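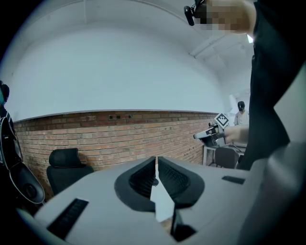

According to the Lindix supervisor, a gripper that stops closing is an inconvenience, and a gripper that reports it has closed when it has not is a safety matter. That remark, made at the first review in September, set the direction of this report.

1. Background

The project group was assigned to the Kolico hand-held gripper program at the Trasley laboratory. Each unit has two opposing fingers with ribbed inner pads. The controller records the finger opening throughout each recording session. The group was asked to study a fault in unit 3, which logged false closed positions during ordinary handling work.

2. Description of the Fault

The fault first appeared after 663 cycles. The log showed the fingers fully closed while the operator reported a visible gap. The trigger was released, and the reading stayed at zero until power was switched off. During one later session the fingers closed without a command and pinched the operator's glove. There was no injury. The unit was withdrawn the same day.

3. Method

Unit 3 was placed on a bench and run for 2,000 cycles at normal speed. The cable was held straight for the first 800 cycles and bent toward the handle for the remainder. A second unit was run under the same conditions for comparison.

4. Findings

No false readings were recorded with the cable straight. With the cable bent, the position signal dropped out repeatedly, and the controller software treated each missing value as zero. The Lencho connector inside the housing was found to have a cracked solder joint. The comparison unit showed no fault.

5. Recommendations

The connector should be fitted with strain relief. A missing signal should stop the motor and display an error. Operators should keep fingers clear of the pads whenever the unit is powered. The group was unable to repeat the uncommanded closing on the bench, and its cause remains open.

Comments (3)

Was the firmware changed on the comparison unit too, or only on unit 3?

Section 4 should say which end of the connector cracked. We have the same part in our units.

Please add the wiring diagram if it can be released.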